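Havenden bench notebook
2020-02-08
Finger swap and wrist camera check

Carried over from October: the Geltby fingers marked the painted blocks and lost grip whenever the approach was off-axis. Replaced them with the orange Gedano set on both arms. Same controller build on both (731), same force limit, so any change should come down to the fingers or the mounts.

Wrist camera first. Exposure locked, bench lights only. Wanted both fingertips in view with the jaws open and enough table beyond them to find the target before the descent.
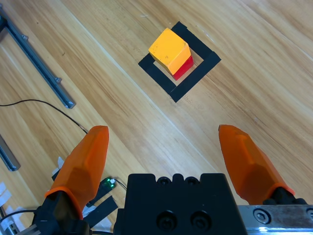
Wrist view, jaws wide, cube inside the tape square.

Both tips visible, cube sits well clear between them. Tape gives a strong edge against the wood, but the detector treats the notch at the lower-left side as a corner. The outline isn't properly closed there. Re-lay it or mask it. The yellow top segments cleanly; the red band is picked up only when the side face is turned toward the camera. Grain lines are not a problem at this exposure.

Ran 11 place cycles with the fixed camera on and the wrist camera off. Two were aborted on the force limit during descent, both at the same height. Suspect the Z offset was never updated for the new finger length. Will measure again before blaming the fingers. 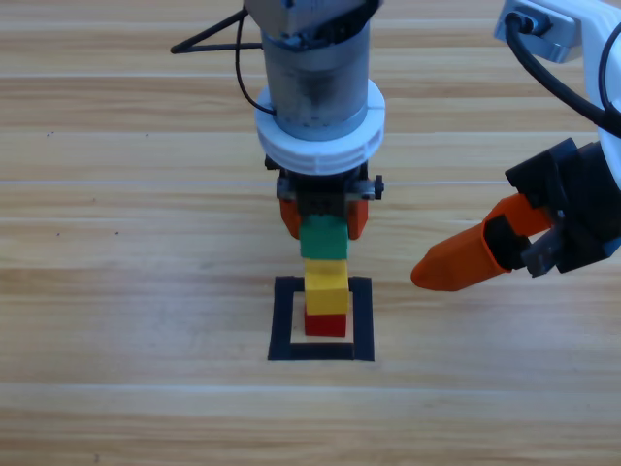 Vol. 2, p. 5

Stack order is red, yellow, green, with the green brick held over the other two. From the fixed camera the gripper hides part of the studs on the green brick, so top-face tracking is no use for final alignment. Use the side edges of the column.

Second arm: the long finger points in at the stack, tip near the height of the top of the yellow block. Clearance is fine as long as that arm stays parked. Thampi planner still allows both arms into the square together. Add a keep-out zone over the tape before any two-arm run.

To do: Z offset, tape, keep-out. Leave the Geltby fingers in the drawer for now.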